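四月走了一趟Kurex：一家卖户外杂货的网店，和它背后那些人

去之前我对Kurex的了解很有限，只知道它是一家做线上零售的公司，卖露营炊具、雨衣、保温壶、修补包一类的东西，邮件写得很好看，退货政策写得很长。我自己也在一家小网店做运营，平时满脑子都是转化率、弃购、复购，所以收到他们开放日的邀请时，几乎是当场就回了信。能去别人家的后厨看看，这种机会我是从来不会放过的！

公司在Stimham，从火车站出来走一段河边的路就到。早上九点不到，门口已经站了一群人，有同行，有做支付的，有两个还在读书的学生，还有一位自称是老顾客，背着一只他们家的背包，磨得发白，拉链头换过。接待台发了胸牌和一张折成小册子的日程表，上面把一天分成上午的参观和下午的小组讨论。咖啡很浓，肉桂卷是热的，我吃了一个，又吃了一个。

带队的是Hilkka Hämäläinen，管顾客体验。她说话快，走路也快，一边倒着走一边给我们讲，居然没有撞到任何东西。她先把大家领到二楼的客服区，屋子不大，桌子之间隔着书架，书架上摆的是他们卖过的每一代保温壶。她说客服坐在这里是有意安排的，采购和写文案的人去茶水间必须经过这条过道，经过的时候就会听见顾客在抱怨什么。

我特别喜欢墙上的那块板子。板子上贴的全是顾客原话，打印在黄纸条上，一句一句的，没有改过错别字。“帐篷很好但是袋子太小塞不回去。”“尺码表里的胸围是衣服的还是我的？”“我买了三次，每次都忘了你们不送电池。”每张纸条右下角有个小格子，写着谁接手了、改了什么。那句关于尺码表的，接手的人把页面上的表拆成了两张，一张写人的尺寸，一张写衣服平铺的尺寸。Hilkka说改完以后，问这个问题的邮件基本上没有了。我站在那儿把整块板子读完了，差点掉队。

接下来是我最期待的部分：他们的评论系统。主讲人是Ville Lindqvist，数据这一块的负责人，穿一件洗得很旧的毛衣，开场第一句话是“我们在这上面犯过很多错误，我挑几个讲”。我立刻坐直了。

事情是这样的。前几年大家都在做社区，Kurex也做了，叫Flallell，一个挂在商城里面的论坛，可以发帖、晒照片、互相关注，还有等级和徽章。他们给它配了编辑，办了摄影比赛，首页留了很大一块位置。Ville把当时的内部目标念给我们听，念到一半自己先笑了。最后的情况是，论坛里确实有一批很热闹的人，聊路线，聊天气，聊狗能不能进某个营地，可是从帖子点到商品页的人很少，点过去再下单的就更少。

他们于是认认真真做了一次问卷，收回3,363份。问题问得很朴素：上一次在我们这里买东西之前，你看了什么？Ville把结果按顺序排在屏幕上，排在最前面的是商品页上的照片和尺寸，然后是评论，再然后是运费和到货时间。Flallell排在很后面，比“问了家里人”还要靠后。坐我旁边的支付小哥轻轻吹了声口哨。

更有意思的是他们对评论本身的分析。他们找出了396条被顾客点过“有帮助”次数最多的评论，逐条读，人读的，几个人分着读了两个星期。我原以为最有用的会是又长又全的那种，配十张图，从开箱写到三个月后。其实很多只有两三句话，共同点是写清楚了自己是谁、在什么情况下用。“我身高一米六，M号的袖子刚好盖住手腕。”“四口之家煮面，小号锅不够。”这样的句子，读的人一下子就能拿自己去比。

所以他们把写评论的入口改了。以前是一个空白框加五颗星，现在是先问一个跟商品有关的小问题，比如买雨衣的问身高和平时穿的码，买锅的问几个人用，填不填都行，下面照旧是空白框。Ville说这个改动做起来很便宜，争论的时间比写代码的时间长多了。我问他争论什么，他说设计组担心问题一多大家就不写了。后来先在炊具类目上试，写评论的人没有变少，才推到全站。

（我在本子上给这一页画了三颗星，回来以后已经跟我们老板讲了两遍。）

至于Flallell，他们没有关。这一点我觉得挺了不起。论坛还在，徽章和等级撤掉了，首页那块位置也还给了商品，交给Tuulikki Hakala一个人兼着管。她本职是写商品文案的，每天上午花一点时间在里面回帖，看见有人问得具体就把答案搬到商品页的问答里去。她给我们看了一个例子：有人问炉头在零下还好不好点，下面七嘴八舌回了一长串，她把里面几个老用户的经验征得同意后整理成一小段，放到了炉头的页面上。她讲这件事的时候眼睛发亮。她说论坛里的人来这里是想聊天的，那就让他们好好聊天，别老在旁边举着购物车。全场都笑了。

午饭是在一楼吃的，三文鱼汤配黑麦面包，面包是楼下街角那家烤的，我打包了半条带回旅馆。同桌有Rafail Andreadis，他在Costigan做采购，Costigan是一家卖文具和手工材料的网店，规模比Kurex小。我们俩很快就聊得停不下来。他讲他们以前每逢换季就在社交账号上搞转发抽奖，粉丝涨得飞快，抽完奖就走，订单曲线纹丝不动。后来他们把那笔钱拿去重新拍商品照，每支笔都拍一张写在纸上的效果，每种纸都拍一张透光的。他说光是“这个蓝到底是什么蓝”这类退货就少了一大截。我听得直点头，汤都凉了。

他还说了一个我没有想到的做法。Costigan的订单确认邮件里，有一行小字请顾客回一句“你是怎么想到来买的”，直接回复就行，不用点链接，不用打分。回的人不多，但回的内容好看极了，有人说是给外婆买的毛线，有人说是昨天笔摔断了。他把有意思的存了一个文件夹，开选品会之前翻一翻。他坦白说这东西上不了报表。可是我觉得比很多报表都有意思！

下午先去看仓库。仓库就在办公楼后面，隔一个院子，Eetu Kuusisto在门口给每个人发反光背心。他管发货管了很多年，讲起纸箱来简直像在讲葡萄酒。他们以前用的箱子规格很多，打包的人每一单都要想一下用哪个，现在砍到了八种，系统根据订单直接建议一种，打包的人觉得不对可以换，换了要按一个按钮。每个月他会把被换得最多的商品拿出来，重新量一遍尺寸。“量错的多半是睡袋，”他说，“睡袋每次都不一样大。”

我问了一个很俗的问题：下午几点以前下单能当天发？他说页面上写的是两点，内部能做到的要晚一些，但不打算改页面。他宁可让顾客觉得今天运气不错。这让我想到我们自己店里那个永远写得太满的“今日必达”，脸有点红。

退货区单独在一间屋里，比我想象的安静。每件退回来的东西都要选一个原因，选项是他们和客服一起定的，每隔一阵子就会重写一次。“不喜欢”这个选项被删掉了，换成了“颜色和照片不同”“比想象的重”“买了两个码留一个”之类。Eetu说比想象的重这一条刚加上去的时候，大家都以为没有人会选，结果选的人多到采购那边专门来看了一趟，后来所有炊具的照片旁边都加了一行重量，并且拿一件常见的东西作比较。一口锅等于几个苹果，诸如此类。我很想知道是谁去称的苹果，可惜忘了问。

小组讨论安排在三点，每组最多20人，分成三间屋子。我报的是“推荐位应该放什么”那一组，主持人还是Hilkka。她没有放幻灯片，发给每个人一张打印出来的购物车页面，推荐位是空的，让我们用铅笔自己填。有人填了同类商品，有人填了配件，那位老顾客在空格里画了一包备用的帐篷地钉，说每次都是到了营地才想起来。两个学生填的是“什么都不放”，理由是人家都要付钱了就别打扰了。大家为这个争了很久，争得很开心。

Hilkka最后告诉我们，他们现在的做法是在购物车里只推一样东西，而且只推那种不买就用不了的，气罐、电池、地钉。其余的推荐都挪到了发货通知邮件里，那个时候顾客心情好，也有空看。她给了一些前后的对比，请我们不要外传，所以我就不写了，只能说我看完以后当场给同事发了消息。

也有我觉得可以更好的地方。一天的内容排得非常满，仓库那一段明显赶了，我很想多看一会儿打包台，被后面一组催着往前走。评论那一场提问的时间只有十分钟，举手的人一半都没轮到。另外三间讨论室同时进行，我没法听到隔壁关于会员邮件频率的那一组，据Rafail说那边吵得最厉害，有人主张一个月只发一封，有人当场拿出手机给大家看自己一早上收到了多少封。希望明年能错开，或者至少把每组的笔记发给所有人。

散场以后我没有马上去车站，在河边坐了一会儿，把本子上的东西重新抄了一遍。给自己列的事情有这么几件：

一、把我们的评论框改成先问一个小问题，从鞋子开始试。
二、找个下午把最有帮助的评论打印出来，几个人坐在一起读。
三、退货原因里的“不喜欢”，删。
四、在订单确认邮件里加Rafail那一行小字。
五、商品照旁边标重量，苹果由我来称。

第一件已经在做了，开发同事看了我的草图，说半天的活儿。第二件还在找会议室。

想去的朋友可以留意他们的通讯邮件，开放日的名额是在那里放出来的，报名的时候会让你写一句最想问的问题，建议认真写，Ville说他们真的会看，当天讲的内容有一部分就是照着这些问题准备的。从车站走过去路很平，穿双舒服的鞋，仓库里要站挺久。肉桂卷请务必趁早拿。
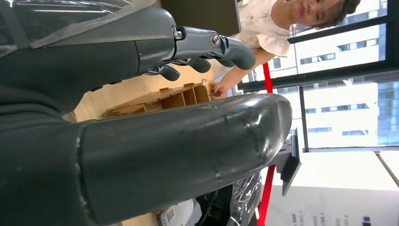

灰色机械手，手指半握，前臂上裹着透明塑料膜。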